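# Virstead Two-Arm Bench Kit: FAQ

Last revised 9/9/19

**What ships in the kit?**
Two arms, two grippers, a wrist camera for each arm and the mounting hardware. The table is not included.

**Can I move an arm by hand?**
Yes. Set the arm to free-drive in the Mirley console and support it near the gripper before releasing the brakes. An unsupported arm will sag.

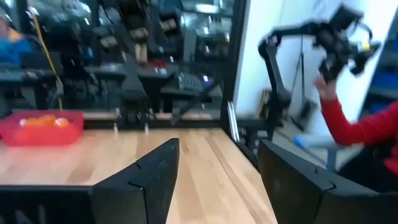 *Wrist camera view, gripper open. The other arm is held by hand at the gripper.*

**Why do wrist images blur?**
The default exposure is set for low light. If the arm is moving, shorten the exposure and add light. Resolution is fixed at 720 lines.

**How wide does the gripper open?**
80 mm between fingertips. Bellamy fingertips fit with the adapter plate, sold separately.

**How often do the finger screws need checking?**
Every 10 hours of operation for the first month, then monthly.

**What is the warranty?**
Two years on arms and grippers. Cables are excluded. Repairs are handled in Traltville; request a return number before shipping.

**Is the older controller supported?**
Until December. Firmware updates stop after that.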